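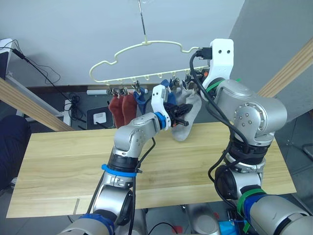

*White sock held up at the clip hanger.*

**Ticket 3563** - Wida transport box, temperature trace drops out
**Site:** Cundham, theatre store
**Raised by:** Marjan Zamani
**Opened:** 16/05/2018
**Status:** open, see last entry

**Problem as reported**

The Wida box we use for moving donor kidneys shows gaps in its temperature trace when the file is read into Dikell. The display on the lid carries on as normal. Dikell draws a straight line across each gap, so unless you open the raw file you would think you had a perfect run. I don't call that a trace. No organ was on board - all of these were test runs with saline bags.

**First reply from Marar support**

"Please check the probe is fully seated and the battery is charged. Gaps are usually due to user handling."

**Entry 1, MZ**

Probe was seated. Battery was full at the start and nearly full at the end. I would like to know what "usually" is based on. Repeated the run with the box left on a bench, lid shut, no handling at all. Gaps again. Raw file attached.

**Entry 2, Marar support**

Suggested the fault is in the PC, as our copy of Dikell was first installed in 2012. Asked us to update and re-import.

**Entry 3, MZ**

Updated. Re-imported the same raw file. Same gaps in the same places, which is what I expected, given that the readings are missing from the file before Dikell ever sees it. The new version does draw the false line in a nicer blue.

Also swapped parts, one at a time:

- probe from our other box: gaps
- different USB lead: gaps
- logger module from our other box: no gaps
- original logger put back: gaps

That points to the logger. I'm not claiming proof from a single clean run, so I repeated the swap overnight. Same result.

**Entry 4, Marar support**

Accepts the logger "may be a factor". Says the firmware on ours dates from before the April release, which "improves write stability". Offers the update by download.

**Entry 5, MZ**

Our other logger is on the same old firmware and behaves itself, so I doubt this is the whole story. Installed it anyway. First run clean. Second run clean. Third run had a short gap near the end, and the lid display never flinched. I have asked for a replacement logger and a plain answer to these:

1. Does the box sound any alarm when it fails to write a reading?
2. Can the joined-up line in Dikell be switched off?

**Current position**

Box labelled "do not use" and moved to the bottom shelf. The other box is covering. Marar are sending a new logger but have answered neither question. Please don't close this ticket when the part turns up - I want it tested on the bench first, with the raw file checked by eye.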